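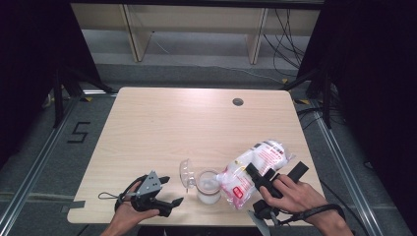
Lecture 4: A tenth of a second, and what it did to two robot arms

Robots in Everyday Work – course handout
Wednesday, September 8, 2021

Read before the lab session. Bring a pencil and a ruler, we will be drawing timelines again.

This is my favourite lecture of the term. It has a collision in it, a wrong theory that everybody liked (me included), and a cause so small that you could read straight past it in a log file. Nobody was hurt. One finger linkage was bent and a bag of rice went everywhere.

1. The set-up

You will remember from Lecture 3 that there are several ways to show a robot what to do. One is to steer the robot itself. Another is to leave the robot out completely and give a person a pair of hand-held grippers, one for each hand, with the same sort of fingers the robot has. The person does the job at a table. The grippers record where they are, how far the fingers are open, and what the camera on each one sees. Later on the robot learns from those recordings. It is quick and cheap, and people get surprisingly good at it within a morning.

The Cirnex project worked like this. Its operators used Asent grippers, left and right, to handle awkward household things: cups, lids, bags of dry goods, tall containers, soft packaging. All the signals went to one computer running a logging program called Dridness. The finished recordings were used to train the Veres cell, a pair of arms facing each other over a table inside a fence.

Please keep those four names apart in your heads:

Cirnex – the project
Asent – the grippers in the operator's hands
Dridness – the program that writes everything down
Veres – the robot cell that learns from it

2. What happened

Cirnex had 600 recordings of two-handed tasks. Training went well, the curves looked lovely, and one-handed tests on Veres were fine. The cell picked up cups. It put lids down. Everyone was pleased.

Then came the first proper two-handed run, with a bag of rice. The left arm was meant to steady the bag while the right arm took hold of the top and lifted. The left arm let go before the right arm had closed. The bag tipped towards the left, the right arm carried on to where the bag used to be, and its fingers met the left gripper on the way down. The force limit tripped and the cell went into a protective stop, exactly as it should.

The team reset it, checked the fence interlock, put a new bag in and ran it again at reduced speed. Same thing, only slower. On the third run they used an empty box in place of the bag, and the handover was late again.

Have a think before reading on. Which of these would you look at first?

the arms (are they moving when told to?)
the learned behaviour (has it learned the wrong thing?)
the recordings (is what it learned from correct?)

Most teams go in that order, and so did this one. There is nothing silly about it. The arm is the thing you have just watched misbehave.

3. The popular wrong theory

The arms passed every check. Commanded and measured positions lay on top of each other. So attention moved to the recordings, and here things get interesting, because the first fault they found was real. It just wasn't the one that caused the crash!

The gripper cameras do two jobs. They give the robot something to learn from, and they help the software work out where each gripper is. For the second job the software picks out small features in the view and follows them from one moment to the next. A pattern of wood grain can be followed if the view is sharp enough. A patch of reflected light is a troublemaker, for it slides across the surface as the camera moves and belongs to no fixed point at all. Clear wrapping is worse again. You get the glare from the front of it and a muted version of whatever is behind.

When tracking was lost, Dridness filled the gap with a smooth curve. Any gap shorter than 600 milliseconds was filled and never reported. Longer ones were marked and the recording was set aside. Now, 600 milliseconds is a long time for a hand. Try it with your own: in a little over half a second you can let go of a mug, move across and take hold of the spoon. A smooth curve through all that is a guess, and it went into the training set looking just as solid as the measured parts.

So the theory was: glare causes gaps, gaps get filled badly, the right gripper's path is wrong, the arms collide. It is a very satisfying story. You can look at the camera view and see the trouble for yourself.
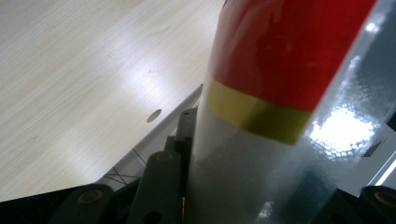 Ilona Kovács was unconvinced, and asked in the review why bad tracking would make the right hand late every single time, when "glare ought to be wrong in all directions". A poor guess at position would put the gripper too far left on one run and too high on the next. What they had was a steady delay, always the same hand.

That question is worth the whole lecture. Write it at the top of your notes: does the proposed cause make the same shape of error as the one we saw? Random-looking causes tend to leave random-looking errors. A steady, one-sided error is asking you for a steady, one-sided cause.

4. The real cause

They went back to the recordings and looked for moments when both grippers must have felt the same event. The best one was the start tap. Each operator began by knocking the two grippers together, gently, once. The knock shows up as a spike in the motion signal of both hands, and the spikes should line up.

In most recordings they did. In 139 of the 600 recordings the right-hand spike came 100 milliseconds after the left. Always 100, never 80 or 120. What a gift of a number! Nothing to do with hands or light is that tidy.

Here is how it came about.

Step 1. Each Asent gripper puts its own time on every sample at the moment of capture. Dridness normally uses that time.

Step 2. If a gripper disconnects and comes back, its clock has to be matched to the computer's again. Until the match is complete, Dridness falls back on the time at which the data arrives.

Step 3. Arriving data waits in a buffer, which is emptied every 100 milliseconds. After a reconnection the program took the wrong end of the buffer as its reference, so everything was placed one full buffer late.

Step 4. The program should have switched back once the clocks were matched. It did not. The check for "matched" looked at the left gripper only.

Step 5. The right gripper's cable had a habit of working loose when the operator's wrist turned outwards. It dropped out for an instant, came back by itself, and the operator saw no warning.

So a slightly loose plug led, by way of a check on the wrong hand, to a robot that believed letting go and taking hold should happen in the wrong order. The policy had done its job faithfully. It had learned from people who, according to the file, really did let go too early.

5. Why the one-handed tests passed

Think about what a delay does if only one hand matters. The path, the grip and the camera view of that hand all shift together, and the job still makes sense from start to finish. You need a second hand to have anything to be late against.

The test plan had plenty of one-handed trials and went directly from those to a full-speed lift. I would have loved to see a middle stage: both arms moving, nothing heavy between them, speed turned well down, and somebody plotting the two finger openings on one sheet of paper.

6. What was changed

The plug got a locking collar and the cable a clip at the forearm. Dridness now checks both grippers before it leaves arrival-time mode, and it refuses to save a recording made in that mode. Any reconnection sounds a buzzer. Operators disliked the buzzer for two days and then stopped noticing it was there, as the cable hardly ever dropped out any more.

Operators now tap the grippers together at the start and again at the end. The second tap is the clever bit, as it catches a fault that begins halfway through.

The 139 late recordings were not thrown away. The offset was known and constant, so the right-hand signals were moved back into place and each file was labelled as corrected. We can argue in the seminar about whether that was wise. I go back and forth on it myself.

The filled gaps were dealt with too. The fault had not caused the crash, but it would have caused something sooner or later, probably with shiny wrapping. Filled stretches are now marked in the file, whatever their length, and the lamps were moved.

7. A word on safety

The protective stop worked and the fence was shut. That is why this is a cheerful lecture. Please notice, though, that the team ran the cell a second and third time before knowing why it had stopped the first time. They slowed it down for the second run and used an empty box for the third, which was sensible. They had also not yet inspected the fingers, and the bent linkage was found only afterwards.

For our own lab the rule is this: after any contact between the arms, the cell stays stopped until both grippers have been looked at with the power off. Write down what you saw before you press reset. Resetting clears part of the fault history on our controller and you will not get it back.

8. To do before the lab

Draw two timelines, left hand and right hand, for passing a cup from one hand to the other. Mark close, open and move. Then slide the right-hand line along by 100 milliseconds and say what a robot would learn from it. Do it again with the left-hand line.

Find one everyday task where the same delay would make no difference, and one where it would be dangerous. Pouring is a good place to start.

Work out what the start tap cannot tell you. There are several answers and I am hoping for one I haven't heard.

The October lab is on finger calibration, so keep your timelines, we shall use them for the opening and closing marks. Spare handouts are in the tray by the door.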